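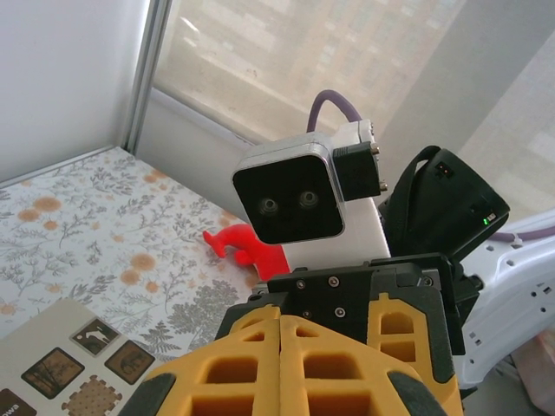

Yolanda Apaza wrote in to say that her kitchen drawers stick every summer, that she has already sanded two of them, and that now in winter they rattle. She wanted to know if she should have left them alone.

Home care > Kitchen > Drawers and cabinets

Sticking drawers: try these before the sandpaper

March. By the Nina house desk
4 minute read

She probably should have, but a drawer that has lost a little wood can still be made to run well. Wood swells in damp weather and shrinks again when the heat comes on. If a drawer only binds for part of the year, start with wax.

Take the drawer out and empty it. Most old wooden drawers lift up and out once they are pulled as far as they go. Drawers on metal slides usually have a small lever on each side. Press one up and the other down, then pull.

Wipe the runners with a barely damp cloth and let them dry overnight. Crumbs and old grease cause more trouble than people expect, especially in the drawer next to the stove. Vacuum the inside of the cabinet while you are at it. You may find the missing measuring spoon.

Rub a plain white candle along the bottom edges of the drawer sides and along the runners in the cabinet. Press hard enough to leave a visible coat. Slide the drawer in and out ten times or so, take it out and do it again. Bar soap works in a pinch but it draws moisture, and in a damp kitchen you will be back where you started. Do not use cooking oil. It goes gummy.

If the drawer still binds, look for shiny spots on the wood. Those are the places that rub. Sand only there, by hand, with 120 grit and then 220, and try the drawer after every few strokes. Wax the bare wood when you finish.

For a drawer that rattles, like Yolanda's, put nylon glide tape on the runners. It comes in rolls and sticks to clean, dry wood. Cut it a little short of the full length so the end does not catch and peel. One layer is usually enough. If the drawer rocks from side to side, add a strip to the inside face of the guide as well.

Metal slides need different treatment. Brush out the dirt with an old toothbrush, wipe them down, and use a dry silicone spray. Spray it on a rag first if there is food nearby. Check the screws too. A loose screw at the back will let the whole slide sag, and no amount of spray will fix that. If the hole is stripped, pack it with toothpicks and wood glue, snap them off flush, let it dry for a day and put the screw back.

Heavy drawers wear out first. Cast iron and stacks of plates belong in a low cabinet. If they have to stay in a drawer, check the weight rating before you buy new slides, and measure the depth of the cabinet from the inside.

Wax once a year, in the fall or whenever you change the shelf paper.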